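Repair belongs in the furniture budget

Jessie Dow
1/11/25

The Maltdale district has bought new tables for its public reading rooms at regular intervals since 1973. The practice is so settled that it is seldom discussed. A table that wobbles, or whose edging has begun to lift, is entered on a list, and at the next purchase it leaves the building. It is the view of this writer that the practice should end.

The district's inventory records 2683 items of furniture. In the last financial year 215 of them were withdrawn, and only 9 were sent for repair. The remainder were sold in lots or broken up. Few had failed in any serious sense. The usual entry in the condition column is "worn", a word which the guidance does not define and which each branch applies as it sees fit. At Fekdale a table may be worn at five years. At Dalgleish, tables older than most of the staff are still in daily service.

The accounts encourage this. New furniture is paid for from the capital fund, which is planned well ahead and generally spent in full. Repair is charged to the branch, where it must compete with heating and cleaning. A branch manager who orders a new table pays nothing from her own budget, while one who has an old table mended must find the money herself. Managers have responded sensibly to the rules they were given.

There is also the matter of appearance. It is often said that readers expect modern rooms. Readers who write to the district ask for longer opening hours, better lamps and a quiet place to sit. Complaints about a mark on a table are rare, and a plain top with a sound edge will serve for a great many years.

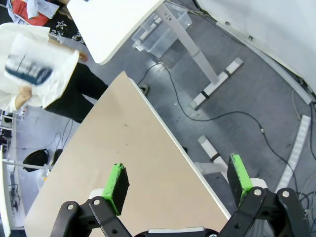 A light wood-effect tabletop with white edging.

The Hetari branch has shown what can be done with a small repair fund of its own, agreed in January and renewed without objection. The same arrangement should be offered to every branch, with "worn" given a written meaning and no item withdrawn until the cost of mending it has been recorded.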